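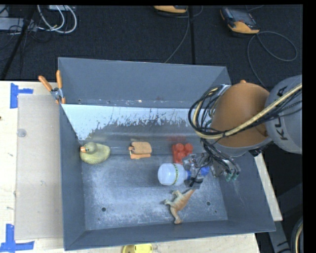 Keeping the arm honest

Ask Rajitha Wanigasekara what she does all day and she'll tell you she looks after a bin. There's a KUKA arm attached to the job as well, but she gets to that second.

I spent a morning with her at Zillonbridge, where the picking cell lives on a pale wooden table that I'd have happily eaten lunch off. The bin is grey metal with sloping sides, and when I leaned over it there was a toy duck in there, a dinosaur, a red block and a plastic bottle lying on its side. I'd been expecting gearbox parts! Rajitha likes toys for setting up. A duck is round, a dinosaur is all tail and legs, and if the fingers can cope with both she's fairly relaxed about whatever comes next.

Her first job is making sure the bin hasn't shifted. She's put down blue tape on the wood, and there's a spring clamp with orange handles on the rim. A nudge too small to notice will throw the pick points out, she says, and then you get fingers coming down on the rim (she made a crunching noise for me, very convincing).

Next come the cables. There's a fat black bundle and a beige hose looping over the orange housing, and she runs the arm through its longest reach at a crawl, one hand on the controller, watching that loop the whole way. Too tight and it tugs at the hand. Too slack and it snags. She re-ties it every 4000 cycles whether it looks bad or not, a habit she picked up at her old job with Cerkness.

The gripper gets the most fuss. Thin wires run through the linkages, and she goes over them with a torch and a dental mirror, then wipes the green fingertips and checks that they close evenly. After that it's 100 practice picks, all written up by hand in a notebook. The morning I visited, the cell dropped one at pick 77, and she stopped everything to reset the finger pressure and start the count again from one.

I asked about the scuffs on the floor of the bin, which is pretty cloudy by now. She'd priced a new one at $135 and decided against it. "The camera's used to this one," she said, and went off to put the kettle on while the arm went back for the duck.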